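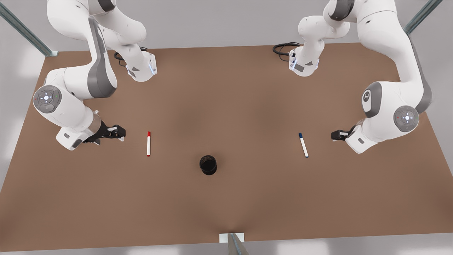 Setting Up a Two-Arm Workbench: Simulation First
Category: Workshop Tips > Home Automation
2 April 2022 | By Mervin Leclerc

The Clokville Shared Workshop asks all members planning a robot build to complete a simulated version before any hardware is fixed to a bench. The following guidance is drawn from the Pindora project, a two-arm desk tidying build intended for the small workroom on Chisholm Street. The practice task is simple: pick up a marker and place it in a cup.

Arms and table

Mount the arms on the same side of the table, with their bases well apart. Both grippers should reach the middle of the work area without either arm having to cross the other. Measure the real bench before drawing the model. An error of 2 inches in table depth was enough to spoil every stored position in the first Pindora model, and the work had to be repeated.

Cables must be included in the plan. Leave slack at each base and keep the coils out of the area where the grippers travel.

Choice of objects

Begin with plain items of clearly different colors. Members should use no more than 3 objects until the basic motions are reliable. A mesh cup is permitted, but it should also be tested on its side, as an open container will not always be found standing.
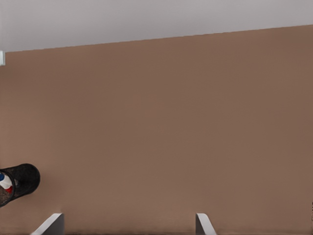

Gripper open, with the mesh container at left and a blue-capped item inside it.

Views taken close to the gripper can be difficult to read. Save each one under the name of the arm and the number of the run. Members who kept no such record in the Jurnach build were unable to match their pictures to their notes.

Grip settings

Close the fingers slowly and stop at light contact. Increase the force in small steps, and write down each value. For upright items, grip the body below the cap and leave the cap clear of the fingertips.

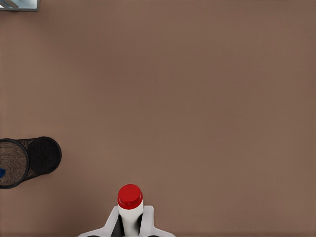
Red-capped item held upright between the fingers; mesh container on its side.

Before moving to hardware

Complete 29 runs with the final settings and submit the log to the workshop desk. Bench time for approved builds opens in May. Safety glasses are required at the bench, and the power switch must remain within reach of the operator.

This site uses cookies to remember your preferences. By continuing to browse, you accept our cookie policy.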